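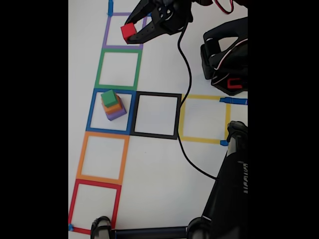 2 min read

Stop Moving the Bus Stops

The transit office in Brakanau wants to take out every third bus stop on the Drevosow line. The plan went up on the city site on 2/22/22, and the changes would start in April. Fewer stops, the office says, will make the bus faster. I ride that bus most mornings and I think the plan is a mistake.

The time saved is real but small. By the city's own count, a full trip from Drevosow to the Drimer market would be 7 minutes shorter. Hardly anyone rides the full trip. Most people get on near the hospital and get off at the market, and for them the gain would be two minutes at best. Many of them would lose that on the walk to the new stop.

The walk is the part the plan skips over. A map measures it in a straight line. People have to go around the rail yard, wait at the light on the main road, and get up the hill behind the school. A healthy adult can do it without thinking. Someone with a cane and two bags of groceries will think about it each time, and some days will stay home.

The office points to 3482 answers to its online survey, and says most people asked for a faster bus. I filled it out too. It asked if I would like a shorter trip, and of course I said yes. It did not ask if I would give up my stop to get one.

If speed is the goal, there are other places to find it. The bus sits in traffic on the bridge every morning behind cars turning left. A ban on that turn would cost a few signs. Riders still pay the driver in coins at the front door while the back door stays shut. Let people with passes board at the back – other cities have done it for years – and the wait at each stop drops for everybody.

I do agree that two stops outside the Nina bakery and the post office are too close together. You can see one from the other. Take one of them out and I doubt there would be many complaints. The rest serve streets where people have no other way to get to work.

The office is taking written comments for 30 days. Mine will say to fix the bridge first, open the back doors, and then measure the trip again before any more signs come down.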